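Collecte de démonstrations par pince portative

La collecte de démonstrations par pince portative est une méthode d'acquisition d'exemples destinés à l'apprentissage par imitation. Un opérateur exécute la tâche à la main avec une pince munie d'une caméra — aucun bras robotisé n'est requis à ce stade. La trajectoire est reconstruite ensuite à partir des images.

Le corpus Drernby, constitué par Sanaa Lahlou et Bhavana Arumugam, comprend 647 épisodes retenus sur 1000 enregistrés, répartis en 14 tâches. Les rejets tiennent surtout aux pertes de suivi au-dessus de surfaces unies, pauvres en points d'intérêt. 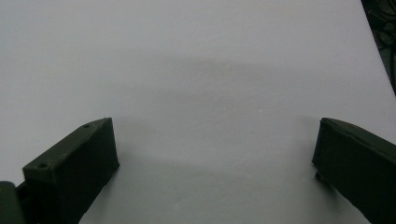 L'ouverture des doigts est enregistrée à chaque pas de temps, y compris pendant les phases d'approche à vide. Les épisodes sont ensuite segmentés, puis relus avant l'entraînement.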